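Kurnerley Hall – kitchen and dining room check, January
Checked by Hartmut Grube. Building dates from 1895, so older fittings are noted where they differ from the form.

Fire exit, yard side: OK. Opens fully. Mat removed, it was catching the door.
Fire blanket: OK.
Extinguisher, tag 739: FAIL. Pin seal missing. Skitine to replace before Sunday lunch.
Cooker hood: OK, filters greasy. Clean them this month.
Hot tap at sink: 2 readings taken, both within limits. Warning label has peeled off.

Dining room tables: OK with comment. Leg bolts tightened on the one by the window. Cloths must not hang low enough to trip on.

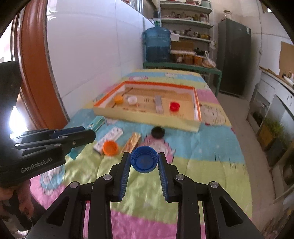 Item 9, long table with quilted striped cloth. Blue bottle cap, open side showing.

Small items such as caps and clips go in the lidded tin before the toddler group comes in.
Floor: OK. One lifted tile near the hatch – taped for now, Oğuzhan Sezer has the spare tiles.
Window catches: FAIL, left-hand one loose.

Next check: Tetsuya Ogura.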